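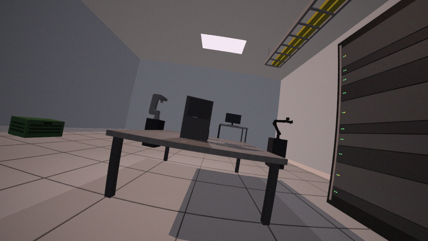
## 3. Building the Cell Before Building the Cell

The Pledton shared workshop charges for floor space by the month, and our budget covered one bay from June onward. Everything before that had to happen in simulation. We therefore modeled the two-arm cell in Trokik, the scene editor we also use for motion planning, and treated the model as the thing under construction until there was a bench to drill holes in.

### 3.1 Layout

The cell consists of one table and two arms on separate pedestals, with a tall enclosure standing on the tabletop between them. Bolting both arms directly to the table was the first plan. It lasted until we ran a fast swing on one side and watched the computed error at the other wrist. Separate pedestals cost more steel and a second round of leveling, and we recommend them to anyone who does not enjoy recalibrating.

The gray arm is the larger of the pair and does the holding. The black arm is slimmer and does whatever requires getting a gripper into a place designed for fingers. We call them the left arm and the right arm in the code, a convention that worked well until one of us stood on the other side of the table. Pedestal positions are stored relative to the center of the tabletop, and every other object in the room is stored relative to the room. Mixing the two once put the enclosure under the floor, where the planner found it very easy to avoid. 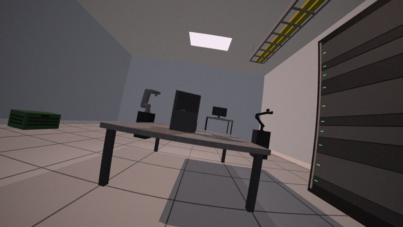 **Figure 2.** Simulated cell from a low viewpoint, with the gray arm at left, the black arm at right, and the tower enclosure on the tabletop. A desk with a monitor stands against the back wall; the server rack is at far right.

The enclosure deserves a word. It is modeled as a single solid box, and the planner treats it as an obstacle with a 2 cm margin on every side. A finer mesh of the same part, made by Pawlak's conversion script, came to 1,476 triangles and slowed collision checking enough that we could make coffee between trials. The plain box gave the same answer in every case we compared. We kept the box – and, it must be said, the coffee.

### 3.2 Reach and clearance

We sampled 304 target poses above the tabletop and asked the planner for a collision-free path to each, using whichever arm could get there. It failed on 7. All of these lay close behind the enclosure, where the gray arm ran out of elbow room and the black arm ran out of arm. Turning the black pedestal slightly inward recovered most of them. For the rest we adopted the older technique of not putting anything there.

Room furniture turned out to matter more than we had assumed. The rack, the desk, and the crate on the floor began as decoration, imported along with the Tristeo room template, and our early runs ignored them entirely. Once collision checking was extended to the whole room, two of our favorite demonstration paths were rejected. They had looked excellent for weeks.

### 3.3 What the model leaves out

Cables are absent. So are the slope of the workshop floor, the draft from the loading door, and the other members, who borrow clamps. Pedestals in the model are perfectly rigid, and ours will be welded by us.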